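Flultutach bench notebook, left arm and perception
5/8/19

Picking up from Mafalda's notes on the shoe holders. Task unchanged: take the black holders off the yellow table one at a time with the left arm. Right arm not planned today, parked low by the box.

Segmentation first. The glare streak on the tabletop is still being returned as an object. Raised the minimum height above the fitted plane and the false object went, but so did the toe end of any holder lying flat. Put the threshold back and masked saturated pixels before the plane fit instead. Better. The plane is now fitted on 2,000 sampled points and the seam between the panels no longer splits it in two.

Pose estimation is the weak part. A holder lying flat gives a stable heel-to-toe axis. One on its side flips between two solutions from one update to the next, and the planner throws away its grasp candidates each time. Added hysteresis: a new pose has to win 7 updates running before it replaces the old one. Slow, but the planner stops thrashing. Rodrigo thinks the small tab on the rim would settle the ambiguity if the model included it. Agreed, not done yet.

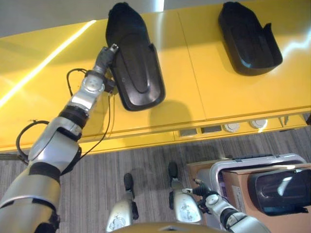
Page last changed by jbarbier, revision 3

Grasp on the left rim of the nearer holder. The approach comes up alongside the wall and closes on the edge. Candidates from the recessed centre are switched off in the config (grasp_regions: rim_only), the surface there being smooth with nothing to close on.

Cable loops on the left arm are not in the collision model. The planner treats the space beside the elbow as free, and so it is until the wrist rolls. For now I have padded the forearm capsule by 30 mm and limited wrist roll. This costs us almost all the solutions for the far holder. Carolina has a script from the Carvalho rig that sweeps a cable envelope through the joint range; ask her for it before tuning the padding any further.

Controller: contact on the rim was being reported before the fingers closed. Traced to the force baseline being taken while the arm was still settling. Moved the zeroing to after the velocity check in approach.py. Log replay looks right. Needs a proper run with the filter at its old setting as well, or we will not know which change did it.

Open:
- tab into the holder model (Rodrigo)
- box and bin as static obstacles for the right arm, at present only the table is in there
- the July replay logs use the old frame names, convert or drop
- Adelino wants the hysteresis count as a parameter, currently hard-coded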